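Bench Tips: Planning the Spend on a Small Kitchen Manipulation Cell

Filed under Workshop / Equipment. Last edited in November by Lerato Van Wyk.

The arm is the line everyone gets right, as the price is on the quote. The trouble comes from the other lines. These notes cover a single-arm tabletop cell handling kitchen items, for a workshop or teaching kitchen with no integrator on call. Work through them in order before asking for quotes.

Split the budget first

Write 100 points on a sheet and divide them before you look at any catalog. Our last split gave the arm and gripper a little more than half. The rest went to the table, mounting, cable management, sensing, guarding, props, spares and setup labor. If the arm takes 80 points, something on that list has been left off, and it is usually labor.

Keep a separate column for recurring costs. Finger pads, food, cleaning supplies and software seats do not belong in the purchase figure, and they will outlive it.

Buy the table early

The table decides where the base goes, and the base decides the reach you need. Specify it before the arm.

- Matte top, one light color. Gloss produces highlights that a camera will read as edges.
- Through-holes or threaded inserts at known positions. Record them on a drawing. You will want them for fixtures later, and drilling a finished top with an arm bolted to it is a poor afternoon.
- Stiff legs with leveling feet. Check for sway with the arm at full extension and moving at working speed.
- Enough depth for the largest appliance with its door open.

The last point catches people. Measure an oven door through its whole swing, then add the clearance the gripper needs in front of the handle.

Choose reach from a layout

Reach figures on data sheets run to the wrist or to the flange, depending on the maker. Ask which. Then lay out the real objects at real size and measure from the base mounting point to the farthest grasp, with the tool pointing down. An arm that touches the far corner with the wrist straight may have no useful orientation left when it gets there.

Leave open table between the small items and any appliance. The arm needs room to set something down and change its grip, and a crowded layout forces high approach paths that eat into reach.

Our current layout runs a toaster oven on one side, a ketchup bottle on an oval tray on the other, and the plate, mug, bowl and loose fruit between them. The bottle lies flat, so the fingers have to close across its width with the tray right underneath. 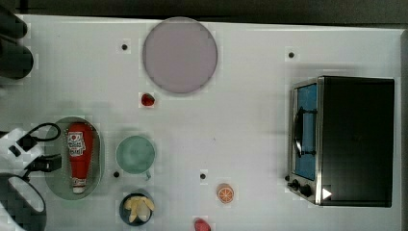 Size the gripper against the worst two objects

Do not size it against the average. Pick the widest thing you must close on and the softest thing you must not crush, and quote against those. For us the pair was the bottle and a strawberry.

Ask each supplier for:

- Opening stroke with the finger pads fitted
- Minimum controllable force, and whether it is measured or calculated
- Finger thickness, for getting under a rim or into a mug handle
- Price and lead time for a set of pads
- Whether the pads can be washed, and in what

We compared the Clideck two-finger unit with the Proleo. The Clideck had the lower minimum force. The Proleo had the thinner fingers and pads that come off without tools. We bought the Proleo on pad changes alone and have not regretted it, although the force setting is coarse.

Payload

Add the gripper, the pads, the bracket, any wrist camera and the cable hanging off the last joint. Subtract the total from rated payload. What remains is what you can lift, and a full mug held off to one side will use more of it than its weight suggests. Check the moment limit as well as the mass limit.

Cable

Budget for it as its own line. Cable that loops onto the work surface will drag trays and tip light items. Price a dress kit, or at least clips and sleeve, and run the arm through its full range by hand before fixing anything. Leave slack at the joints, take it out everywhere else. Keep one spare of every cable that flexes.

Props and food

Use fixed props while setting up and keep the same set throughout. Changing from one bowl to another halfway through wastes your tuning. Buy two of each item on the same day and shelve the second.

Thin rims, translucent trays and brushed steel are all harder for cameras than they look. Include at least one of each in any supplier demo. A demo run on matte blocks says very little about your cell.

Wear and spares

Rate the pads by cycles. We log pad condition every 1000 grasps on a Trukorier counter wired to the gripper output - a basic relay input is enough. Order the next set when you fit the last one.

Quote checklist

- Mounting pattern drawing included
- Controller size, and power requirement at the wall
- Software license term and renewal price
- Emergency stop supplied, or by others
- Risk assessment, or by others
- Freight and return freight for repair
- Training hours, on site or remote

"By others" means you. Put a number against every line that says it.

The layout template is in the shared folder under Roy, with the hole positions marked. Print at 100 percent and check the scale bar before drilling.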